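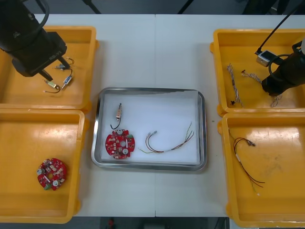 Ticket 396: Kits leaving the Stonley sorting table with the wrong harness

Status: Closed
Area: Drummond building, parts bench
Reported by: Reynaldo Dalisay
Priority: 3

Problem as reported

Kits built from the table are reaching the Valtine assembly station with a round red board and a sensor, but the wire harness is either missing or is the short version. Up to 60 kits affected in January. The kit sheet calls for one board, one wired sensor and one long harness per tray.

Table layout at time of report

Four yellow bins, two on the left and two on the right, with the steel kit tray between them on the white table. Tray lined with paper. Sensors are kept in the upper left bin and round red boards in the lower left bin. Tray contents: a sensor with a brass-colored body, a board and a harness with red, brown and green-yellow strands.

Log

8:40 a.m. Ticket opened. Asked for the kit sheet in use at the table. Received revision C. Revision D has been current since the harness change, so the table was working from an old sheet. Replaced it. Old sheet discarded.

9:15 a.m. Checked the part number on revision D against the stock list. They match. The stock list shows the short and long harness under the same description, with only the last digit different. This is a likely cause of mixed stock but does not explain the trays with no harness at all.

10:05 a.m. Pulled 200 harnesses from the Rurkirberg shelf and sorted by length. Both versions were in the same carton. Split them into separate cartons and labeled both ends of each.

10:50 a.m. Looked at harness ends. On some pieces the strands at the open end are separated and spread out. Confirmed with Valtine that this is acceptable, as they trim and terminate that end themselves. The small white connectors on the other end must be present. No change needed.

11:30 a.m. Sensor leads are catching on each other in the bin. Two sensors lifted together on one pick, and the second fell back. Reduced the bin fill and asked for leads to be laid in the same direction at refill – no bundling, no ties.

1:20 p.m. Reproduced the missing harness. If the tray is moved before the kit sheet is checked off, a harness hanging over the rim snags on the next tray and pulls out. Three trays out of the test batch did this. The harness needs to sit fully on the paper, bent into a loose U, with nothing across the rim.

2:10 p.m. Tried a deeper tray from the spare shelf. The harness stayed put, but the tray does not fit the Valtine rack. Went back to the standard steel tray.

3:45 p.m. Ran a full batch with the new sheet, the separated cartons and the harness placed as above. All kits complete, all long harnesses.

Resolution

Revision D posted at the table. Harness stock separated by length. Placement note added to the kit sheet under step 3. Liner paper to be replaced when creased, as the boards slide on it otherwise.

Open items

Stock list description for the two harnesses still needs to be changed. Passed to purchasing under a separate ticket – R. Dalisay to follow up.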